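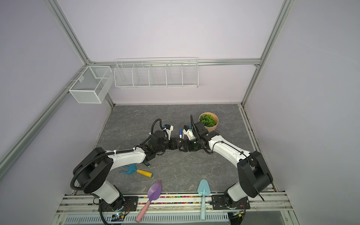 Back rail with the five-section rack and the small basket, both empty. Marker with the blue cap.

Ticket: Markers and small tools do not stay in the wall rack
Site: Brerusham, workroom
Opened by: Tumaini Obura
Handled by: Obadia Barasa
Product: Skerner wire rack, five sections, with small side basket
Status: Waiting for parts

Description of the problem

Hello. We bought the Skerner rack in January to keep the table clear. It hangs on the rail at the back, and each section should hold one kind of thing: markers, caps, toy tools and so on. The sections are wide and the wire is open, so a thin marker does not stand in them. It leans, then it slides through or falls forward on the table. The small basket on the side is better because the mesh is finer, but it is too small for everything.

The second problem is the caps. We put all markers away in the evening and in the morning we find at least one without a cap, and the cap is in a different section or on the floor. A dry marker is no use to us. We buy them from Lau in boxes, and I would prefer not to throw away so many.

I have read the instruction sheet two times. It says the rack is for "household items" and gives a load limit of 2,000 grams for the whole rack, but it says nothing about the smallest size of item. Can you please advise?

Tumaini Obura

Reply from Obadia Barasa, 9:40

Thank you for the clear report. Before we change anything, please check these points:

1. The rack is level. Put one marker flat in the first section and see if it rolls.
2. The hooks sit fully over the rail. If one hook is half on, the rack tips forward.
3. Everything is out of the rack and on the table, so you can sort it fresh. Keep caps in one place and barrels in another, and try each cap before you decide the marker is bad. 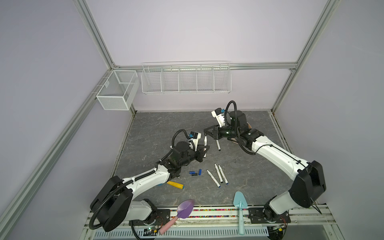

4. Write down which items fall through and which ones stay. A rough list is enough.

Reply from Tumaini Obura, 11:15

I did all four points. The rack is level and the hooks are good. My list:

Markers – fall through or lean, both with cap and without.
Caps alone – fall through at once.
Toy tools with a wide head – stay, if the head is up.
Toy tools with a thin handle – lean, but do not fall.

I also looked at the markers one at a time. Some of them are old and have marks on the barrel, and the print is hard to read when you do not hold it close.

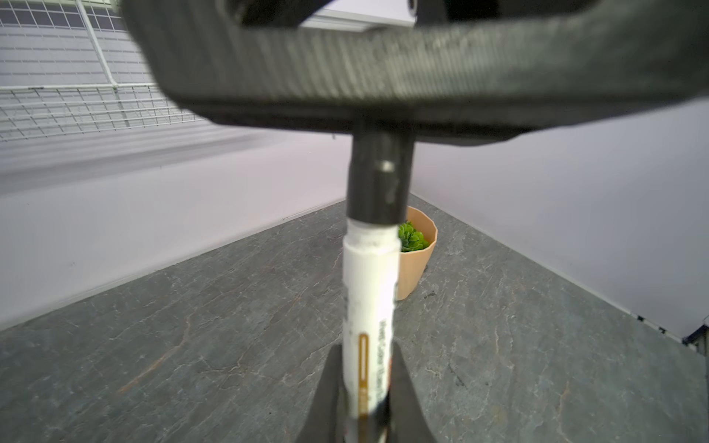
For this reason I cannot always match a cap to its barrel by the name of the color, and I make a small test line on scrap paper. It is slow, but after this the pairs are correct. I put a piece of tape on each pair with the same number. Is there an official way to do this? I did not find one.

Reply from Obadia Barasa, 2:05

No official way, and tape is fine. Put it near the end of the barrel so the cap can still close.

For the rack I suggest the Zolance liner. It is a flat plastic sheet that you cut with scissors and lay in the bottom of each section. One pack holds 5 sheets, enough for your rack. The rack limit does not change, and please keep each section under 1,000 grams so the weight is not all in one place. Heavier tools should go at the ends, near the hooks.

Please do not put the real metal tools in the rack until the liner is in. Leave them on the table with the garden toys for now.
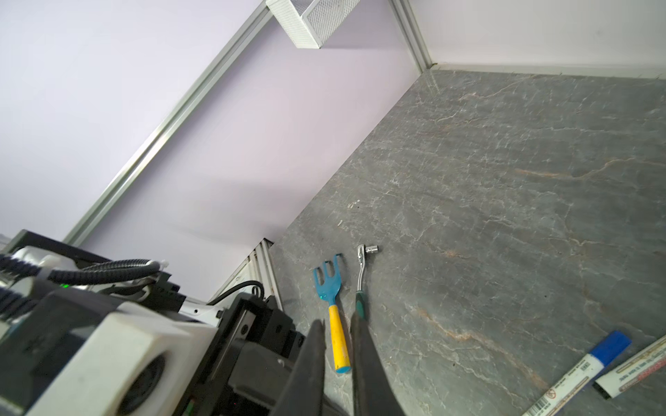
Reading time: 3 minutes

Update from Tumaini Obura, 4:30

The liner is ordered. Until it comes, we keep it simple. The ratchet with the green and black grip and the small rake with the yellow handle stay on the table, and I will not hang them. Markers go flat in a shoe box with the caps on, the taped end to the left.

One more question for when the liner is here. Should the rake stand with the teal head up or down? With the head up it takes more room, but with the head down I think the teeth will catch in the wire and pull the liner out.

Reply from Obadia Barasa, 4:50

Head up, please, and in an end section. I will leave the ticket open until the sheets are cut and in place. Send me the inside width of one section when you can, and I will check it against the sheet size.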